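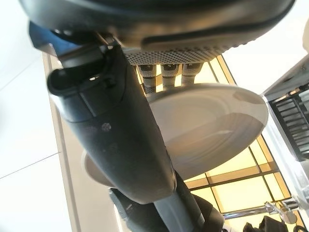

What is in the Udholm Parish Recipe Cards dataset?

The dataset holds transcriptions of 337 handwritten recipe cards, most of them for baking, preserving and plain weekday cooking. Each card has been typed out as written, then given a second version with modern spelling and measures. The oldest dated card is from 1922.

Version and status

Current release: 12 September 2020. This replaces the February release, which had a fault in the measures column (see Changes). If you have the older files, delete them and download the full set again. The row order is different, so a partial update will not work.

Files

cards.csv – one row per card, with the title, date if any, box number and language
lines.csv – one row per written line, linked to the card by card_id
measures.csv – every quantity found, with the original wording and a metric value
boxes.txt – short notes on the boxes the cards came in
spelling.txt – the word list used to make the modern version

All files are UTF-8 with Unix line endings. The CSV files use commas and double quotes. Some card titles contain commas, so please use a real CSV reader and don't split on the comma yourself.

Fields in cards.csv

card_id: a four-digit number. Numbers are not continuous. Gaps are cards that were set aside as duplicates or as shopping lists.
box: a number from 1 to 7.
title: as written on the card. Blank if there was no title.
title_modern: our reading of the title. Where the card had none, we made one up from the main ingredient and put it in square brackets.
date_written: year only. Blank on most rows. We did not guess dates from handwriting or paper.
side: F for front only, B for both sides.
stain: Y if a stain, tear or fold hides part of the text.
category: bread, cake, preserve, meat, fish, other.

Where text is hidden, lines.csv has three dots in square brackets. We did not fill in missing words, even when the sense was clear. Crossed-out words are kept between tildes if they can still be read.

How the cards were transcribed

Typing was done in Trnka, the line editor we also use for the parish registers. Each card was typed once, then checked against the original by a second reader. Where the two disagreed, the card went back into the pile and was read a third time. If there was still no agreement, the word is marked with a question mark in lines.csv.

The metric values were worked out with a small script called Gudard. It reads the original wording and looks it up in a table of household measures. A "coffee cup" is set at 150 ml and a "tea cup" at 225 ml. These are our own choices and you may want to change them. The original wording is always kept, so nothing is lost if you do.

Some quantities can't be converted. "Butter the size of an egg" has a value because it turns up often enough to settle on one (55 g). "Flour until it feels right" does not, and the metric field is blank.

Known problems

Box 6 was stored damp at some point and has more stained cards than the others. Treat ingredient totals from that box with care.

Oven settings are a mess. The cards say slow, moderate, quick or hot, and a few say things like "after the bread". We left these as text. An earlier attempt to turn them into degrees was dropped.

The category field is rough. Plum soup is under other, and so are dumplings, pancakes and one recipe for furniture polish. The polish card has been left in on purpose, but filter it out before you do any work on ingredients.

Several recipes appear more than once in slightly different forms. Only exact copies were removed. There are many ginger cakes.

Changes since the February release

– Fixed pounds being read as half pounds on cards that used the older sign
– Added the side field
– Moved notes on the boxes out of cards.csv and into boxes.txt
– Corrected the spelling of cardamom in the modern titles
– Two cards moved from preserve to fish

Safety note

The preserving recipes are a historical record. They have not been tested and several use methods that are not considered safe now, above all for beans and meat in jars. Please don't follow them at home.

Use and credit

You may use, copy and change the data for any purpose. Please credit it as "Udholm Parish Recipe Cards" and give the release date. The cards themselves stay in the Follus reading room and can be seen on request. Scans are not part of this release.

Corrections are welcome. Send the card_id, the line number and your reading.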